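Flultthorpe湿地における水鳥の冬季観察 中間報告
生物写真ゼミ Rakiya Akinola
2019-02-13

1. 目的
Flultthorpe湿地の北側にある池で越冬するカモ類を写真で記録し、種ごとに池のどこを使っているかを調べた。昨年度のゼミ生が南側の池で同じ調査をしており、その結果と比べられるように手順はなるべくそろえた。

2. 方法
観察地点は池の周囲に4か所設けた。各地点で日の出後に10分間とどまり、水面と岸辺にいる個体を順に撮影した。レンズは400mmの単焦点で、三脚を使った。風の強い日は観察を中止した。距離が遠く、羽の模様が読み取れないものは「カモ類不明」とした。
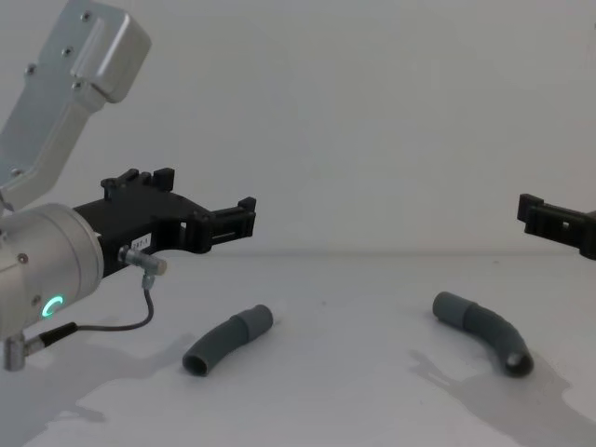 撮影した写真は2,815枚になった。ピントの外れたものと、同じ個体の連写で差のないものを除き、残りを種名、地点、行動の三項目で整理した。行動は採食、休息、移動に分け、判断に迷った写真は別のフォルダに移した。整理には表計算ソフトを使い、地点名は昨年度の表記に合わせてSkornitent側、Obi側などとした。

3. 結果
Skornitent側の浅い入り江ではコガモとオカヨシガモが多く、採食中の写真が大半を占めた。Obi側はヨシが岸まで張り出していて見通しが悪いが、休息中のマガモがよく写っていた。オナガガモは水面が凍った朝だけ中央部に集まった。ヨシガモは2回しか記録できず、どちらも雄だった。

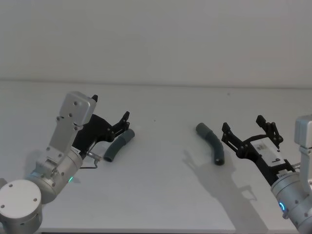

雌の識別には時間がかかった。特にオカヨシガモとマガモの雌は、逆光だと嘴の色が分からず、次列風切が見える写真がないと決められない。飛び立つ瞬間を撮れた場合は翼鏡で確認できた。

4. 考察と今後
採食場所の偏りは水深と関係があると考えられるが、水深は測っていない。また、Flestau側の地点は朝日が正面に入るため不明個体の割合が高く、他の地点と単純に比べられない。次年度は観察位置を土手の東に移したい。6月には同じ地点で繁殖期の予備観察を行い、夏に残る個体がいるかどうかも確かめる予定である。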